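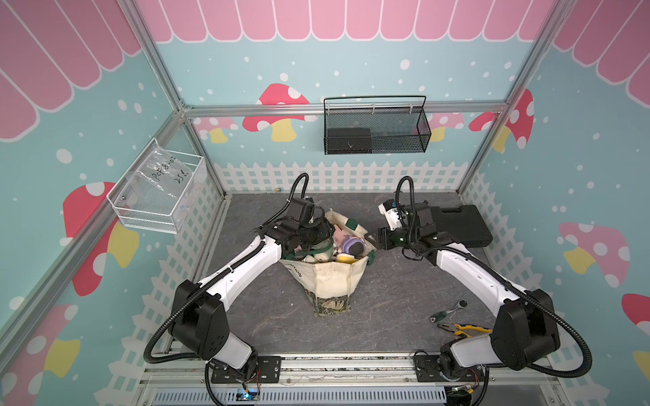

**Minutes, toy and storage meeting, Rakstead play room, November**

Start: 14:00
Chair: Glória Brandão
Minutes: Ngan-ling Cheung
Also present: Tse, and two parents from the morning group
Apologies: Brimon (supplier), who sent his price list by e-mail

**1. Minutes of the last meeting**

Accepted with one correction. The cupboard key is number 203, it was written wrongly as 230. Tse has the second key and will bring it back.

**2. Toys and tools in the same place**

Glória reported that the ratchet wrench and the pliers were on the floor of the mushroom corner together with the bag of toys. She does not want this. The tools with the green and the yellow handles must go to the tool shelf before any child comes in. One parent asked if the black carrying case can be used for the tools. Glória will check what it is for and tell us next time.

Agreed: tools go out of the corner first, toys are sorted after.

**3. The tote bag**

The bag has been used for toys and also for household things, all mixed. It is full to the top and the small pieces go down to the bottom, so the children empty everything to find one figure. There was a long discussion about whether we keep a cloth bag at all. Ngan-ling likes it for the William Morris print and because it is easy to carry to the other room. Tse finds that a bag with soft sides does not stand well.
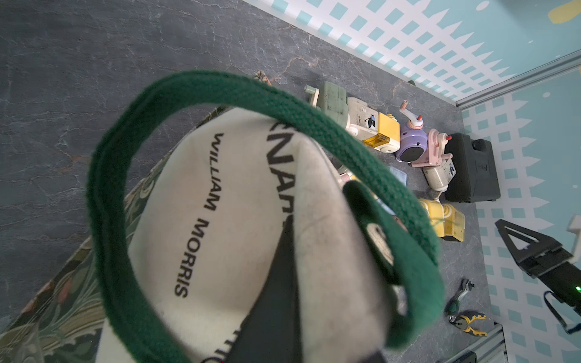
Tse added that he has nothing against the bag as a bag, but he would use it for the picture books and buy a low box for the toys. He has seen one from Nostex with a lid, article 3701, and he thinks the price is fair. He also asked us to remember that the handles get caught when two children pull at the same time.

Glória answered that we have 1480 left for this year and that the floor mats must be paid from the same money. The box is not decided. Tse will ask for the exact price with delivery.

**4. Washing**

It was asked who washes the bag. No name is on the list. The canvas has gray smudges and some light brown stains, and one parent said she would not put a clean toy in it. Ngan-ling offered to wash it at home, by hand and with cold water, for the reason that she is not sure if the printed letters will stay in the machine. If the stains do not come out we keep it anyway for the books.
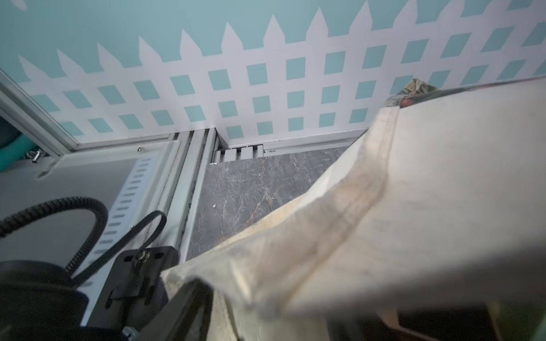 *Item 4: stains on the cream fabric.*

Glória asked that the washing of all cloth things be written on the door list from now on. Agreed.

**5. Sorting of the small toys**

We discussed which toys stay in the corner and which ones go to the cupboard. Proposal of Ngan-ling: the toy that looks like a camera and the small figures stay out, they are used for pretend play. Household items go back to the kitchen, also the round yellow lid, if somebody can say which pot or jar it belongs to. Toys with a hollow part are to be wiped inside too.
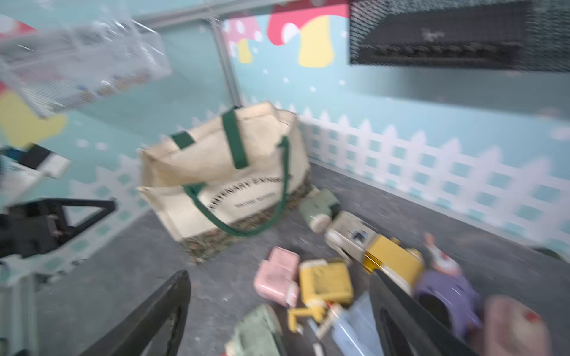

*Item 5: tote bag and small toys on the floor.*

The parents asked for a simple rule for the end of the morning. After some versions we wrote this one: everything small is picked up before snack, and big things after. Tse would prefer all before snack. It was voted and the rule stays, with one against.

**6. Other matters**

- The plastic bag marked PCF8-07 in the white basket on the wall: please leave it there until Glória has asked about it.
- The price list from Brimon has 14 pages and is in the folder for those who want to read it.

**To do**

| What | Who |
|---|---|
| Price of box 3701 with delivery | Tse |
| Return second key | Tse |
| Wash the bag | Ngan-ling |
| Carrying case and plastic bag | Glória |
| New door list | Glória |

End: 15:20. Next meeting in December, same room.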